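# Inside Things, Part 3: The Desktop Computer

A desktop computer looks like a plain box from the outside. It has a button, some places to plug things in, and perhaps a light. Most of the work happens on the inside, where you can't see it.

This part of *Inside Things* is about what is in the box. Part 1 was about the toaster and Part 2 was about the piano. You don't have to read those first.

## The case

The box is called the case. A tall case that stands on the floor or on a desk is also called a tower. It is usually made of thin metal, often with some plastic on the outside.

One side of the case is a panel that comes off. On some computers you take out screws to open it. On others you pull a latch. People who fix computers often lay the tower down flat before they work on it. That way the biggest part, the motherboard, is at the bottom like a floor, and small parts don't slide out when they are let go.

Before anyone opens a case, the power cord has to be unplugged from the wall. A computer that is turned off but still plugged in can have electricity in it. If there is an old computer at your home or school, ask a grown-up before you open it, and do it together. 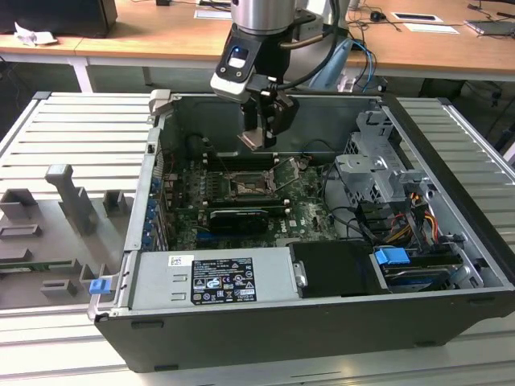 ## The motherboard

The motherboard is a large flat board. Many are green, but they can be black, blue or other colors. All the main parts of the computer connect to it.

If you look closely at a motherboard you will see very thin lines running all over it. Those lines are called traces. They are made of copper, and they do the job of wires. A signal can leave one part, travel along a trace, and get to another part in a tiny slice of a second. There are more traces hidden inside the board, in layers, like the layers in a sandwich.

A computer built with loose wires in place of traces would be a terrible tangle. Some of the first computers really were built with huge numbers of wires, and they filled whole rooms.

## The processor

The processor is the part that follows instructions. Its full name is the central processing unit, or CPU. It is a flat square or rectangle, and you could hold it between two fingers.

Everything a computer does is made of small steps. Add these two numbers. Check whether this number is bigger than that one. Put the answer over there. The processor does these steps one after another, and it can do billions of them in a second. When you move a character in a game to the left, the processor has done a great many small steps before you see the character move.

The processor doesn't know what a game is. It only does the steps it is given. The list of steps is called a program, and people write programs.

On top of many desktop processors is a metal lid. The lid protects the chip under it and helps carry heat away.

## The socket

The processor sits in a holder on the motherboard called a socket. In many desktop computers, the socket is full of tiny metal pins. Each pin touches one small flat spot on the underside of the processor, and that is how the electricity gets across. Some large sockets have more than 2000 pins.

The pins are thin and springy, and they bend easily. A bent pin might not touch the spot it is meant to touch, and then the computer might not start. For this reason a processor is never pushed or slid into this kind of socket. It is held level and lowered straight down.

A metal frame goes over the edges of the processor, and a lever holds the frame down. To take the processor out again, you open the lever, lift the frame, and pick the processor up by its edges.

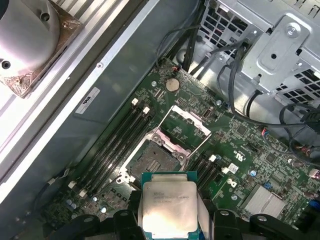 **How do you know which way around the processor goes?**

Look for the marks. Most processors have a small triangle printed in one corner, and the socket has a matching mark. Many also have little notches in their edges that line up with bumps in the socket. When the marks match, the processor lies flat without being pushed. If it doesn't lie flat, it should be lifted out and turned until it does.

## Memory

Near the socket there are long, narrow slots. These are for memory, which is also called RAM. Memory comes on thin strips, and each strip stands up on its edge in a slot. Latches at the ends of the slot help hold it in place.

Memory is where the computer keeps the things it is using right now. If you are drawing a picture of a horse on the computer, the horse is in memory. So is the drawing program.

You can think of memory as the top of your desk. You put things there while you are working on them. A bigger desk lets you have more things out at the same time. But RAM has one big difference from a desk. When the power goes off, everything in it is gone. If you haven't saved your horse, you will have to draw it again.

Some computers have only two memory slots. Others have many, and they don't all have to be used. An empty slot is fine, as long as there is enough memory in the computer for it to work.

## The drive

When you press Save, your work is copied to the drive. The drive remembers things even when the power is off.

There are two common kinds. A hard drive has round, shiny plates inside that spin very fast. A small arm moves over the plates and reads them without touching them. A solid-state drive has no moving parts. It keeps everything on chips, and it is faster and quieter.

If memory is the top of your desk, the drive is the drawer. It takes longer to get something out of the drawer, but the drawer holds much more.

## The graphics card

A picture on a screen is made of many small dots called pixels. Each pixel needs to be told what color to be, and in a game the colors have to change again and again, many times every second.

That is a lot of work, so some computers have a separate board to do it. It is called a graphics card. It plugs into a long slot on the motherboard, and one end of it lines up with an opening in the back of the case. The cable for the screen plugs in there.

Not every computer has a graphics card. In a lot of computers the processor does that job as well.

## The power supply

The power supply is a metal box inside the case. The cord from the wall goes to it. Electricity from the wall is much too strong for the small parts in a computer, so the power supply changes it to a weaker kind and sends it to the different parts.

The wires that come out of it are often different colors. In many desktop computers black is the ground wire, red carries 5 volts and yellow carries 12 volts.

There is a label on the power supply with a lot of small print. It tells you what kind of electricity goes in and what comes out.

A power supply should never be opened, even by someone who has unplugged it. It can hold enough electricity to hurt a person after the cord is out. Grown-ups who fix computers don't open it either. If it stops working, they take out the whole box and put in another one.

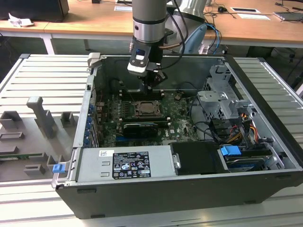 ## Keeping cool

All of these parts get warm when they are running, and the processor gets very warm. If it gets too hot it slows down, and after that it may shut off.

To stop this from happening, a block of metal called a heat sink is fastened on top of the processor. The heat moves into the metal. A heat sink has many thin fins, and air blows between them and takes the heat away. The air comes from a fan. When you hear a computer humming, the sound is mostly fans.

Some cases have a piece of plastic called a shroud, which guides the air so it goes where it is needed. Dust is a problem for cooling. It gets pulled in with the air and settles on the fins and the fan blades, and then less air gets through.

## Old computers

A computer can stop working even when most of its parts are still good. Last year the Findari repair shop was given 677 old computers. The workers there were able to use 539 of them again, some after changing only one part. The rest were taken apart so the metal could be recycled.

Old computers shouldn't go in the trash. They contain metals that are useful, such as copper and a very small amount of gold, and some materials that are bad for soil and water. Many towns have a place where you can bring them.

## Words to know

- **Case:** the box that holds the parts
- **CPU:** another name for the processor
- **Heat sink:** a metal block that carries heat away
- **Motherboard:** the board that everything connects to
- **RAM:** memory that is empty again when the power goes off
- **Socket:** the holder for the processor
- **Trace:** a thin copper line on a board

Part 4 is about the bicycle bell.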